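Rapport de projet — Licence professionnelle Gestion des activités de stockage et de logistique de proximité

Étude d'occupation et réorganisation des petits volumes chez Gremel Garde-meubles

1. Contexte du projet

Le projet s'est déroulé chez Gremel Garde-meubles, un centre de self-stockage situé en périphérie d'une ville moyenne. Le site comprend deux bâtiments. Le premier, nommé Hundness dans les documents internes, est un ancien entrepôt de matériel agricole cloisonné en box. Le second, le bâtiment Jasum, a été construit pour l'activité et possède un monte-charge. L'ensemble compte 376 box, de 1 m² à 20 m².

L'entreprise nous a confié une question précise : pourquoi les box de 1 à 3 m² restent-ils moins loués que les autres, alors que ce sont ceux que les visiteurs demandent le plus souvent au téléphone ? Elle souhaitait aussi que nous proposions un nouveau plan pour l'étage du bâtiment Jasum, où se trouvent la plupart de ces petites surfaces.

Le projet a duré un semestre, jusqu'en décembre. Nous étions présents sur place un après-midi par semaine, avec un accès en lecture au logiciel de gestion Tzanetos, qui enregistre les contrats, les entrées par badge et les factures.

2. Méthode

Nous avons d'abord extrait de Tzanetos les contrats des petites surfaces. Après suppression des doublons et des contrats annulés avant l'entrée, il restait 834 lignes exploitables. Chaque ligne donne la surface, le bâtiment, l'étage, la date d'entrée, la date de sortie et le tarif appliqué. Le motif du stockage est un champ facultatif, souvent vide, que nous avons écarté des calculs.

Nous avons ensuite rédigé un questionnaire court, remis à l'accueil aux clients qui l'acceptaient. Les questions portaient sur le type d'objets stockés, la fréquence des visites, le mode de transport utilisé pour venir et la manière dont la surface avait été choisie. Les réponses ont été saisies sans nom ni numéro de box.

Enfin, nous avons relevé à pied les distances entre le quai de déchargement et chaque porte, avec un chariot standard. Ces relevés ont été faits deux fois, en heure creuse puis en fin d'après-midi, quand le monte-charge est le plus demandé. 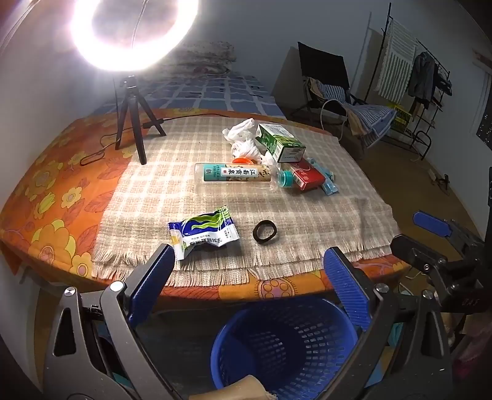 Les clients des petites surfaces se trompent souvent sur le volume dont ils ont besoin. Dans les questionnaires, la plupart ont estimé leur surface à partir des meubles et ont oublié le reste : linge, jouets, petits contenants. Or ce sont ces objets qui remplissent mal un box. Une couette matelassée à fleurs comme celle qui couvre le lit sur la photo tient peu de place une fois comprimée dans une housse, mais occupe beaucoup de volume si elle est simplement posée sur des cartons. Le panier en plastique bleu ajouré, au sol, pose une autre difficulté : les paniers ouverts se superposent mal dès qu'ils sont pleins, et le client finit par les aligner au sol, devant la porte. Nous avons donc ajouté à la grille d'estimation une rubrique pour les textiles et une autre pour les contenants sans couvercle.

3. Résultats

3.1 Occupation par étage

L'écart d'occupation ne vient pas de la surface elle-même. Au rez-de-chaussée des deux bâtiments, les petits box se louent aussi bien que les moyens. C'est à l'étage du bâtiment Jasum que les vacances sont longues, en particulier dans le couloir du fond. Les box situés près du monte-charge restent rarement libres plus d'un mois.

3.2 Accès

Le monte-charge est partagé avec les clients des grandes surfaces, qui le bloquent parfois longtemps pendant un emménagement. Un client venu chercher un seul carton doit alors attendre ou prendre l'escalier. Plusieurs réponses au questionnaire mentionnent ce point, parfois comme motif de départ envisagé. L'éclairage du couloir du fond est aussi cité : il est commandé par détecteur et s'éteint quand on travaille à l'intérieur du box.

3.3 Tarifs

Le tarif des petits box est identique à tous les niveaux du bâtiment Jasum, alors que le bâtiment Hundness applique déjà une remise aux emplacements éloignés du quai. Cette différence a une origine historique — les deux grilles n'ont pas été créées en même temps — et personne ne l'a revue depuis l'ouverture du second bâtiment.

3.4 Changements de box

Une part notable des clients change de surface dans les premières semaines. Chaque changement mobilise un employé pour l'état des lieux, l'avenant et la mise à jour du badge. Lorsque le client passe à un box plus grand, le petit box libéré doit être nettoyé et remis en location, ce qui allonge encore la vacance apparente.

4. Propositions

Aligner les deux grilles tarifaires. Nous proposons d'étendre la remise d'éloignement à l'étage du bâtiment Jasum, en prenant comme critère la distance mesurée depuis le monte-charge.

Réserver un créneau du monte-charge aux accès courts. Un affichage au quai suffirait pour commencer. La réservation des emménagements existe déjà dans Tzanetos, mais elle n'est pas utilisée par l'accueil.

Régler la temporisation de l'éclairage du couloir du fond. Le réglage se fait sur le détecteur et ne demande pas de travaux.

Remplacer une partie des box du fond par des casiers superposés. C'est la proposition la plus coûteuse. Les casiers hauts obligent à utiliser un escabeau roulant, et le règlement intérieur devra être complété sur ce point. Nous avons joint deux variantes du plan en annexe — l'une conserve la largeur actuelle du couloir, l'autre la réduit et devra être vérifiée au regard des règles d'évacuation.

Utiliser la grille d'estimation à l'accueil. Elle tient sur une page recto et se remplit avec le client avant la visite.

5. Limites

Le questionnaire a été rempli par des clients présents sur le site. Ceux qui viennent rarement sont donc peu représentés, alors qu'ils forment sans doute une part importante des locataires de longue durée. Nous n'avons pas pu interroger les personnes qui ont visité sans louer, car leurs coordonnées ne sont pas conservées.

Les durées de vacance calculées à partir de Tzanetos incluent les jours de nettoyage et de réparation, que le logiciel ne distingue pas. Quelques box de l'étage ont été fermés après une infiltration en toiture, et nous les avons retirés à la main en suivant le cahier d'entretien.

La grille d'estimation n'a pas été testée sur une période assez longue pour en mesurer l'effet sur les changements de box. L'entreprise prévoit de noter désormais, pour chaque nouveau contrat, la surface estimée et la surface louée.

6. Annexes

Annexe A : questionnaire remis aux clients
Annexe B : relevé des distances, bâtiments Hundness et Jasum
Annexe C : grille d'estimation des volumes
Annexe D : plans de l'étage, variantes 1 et 2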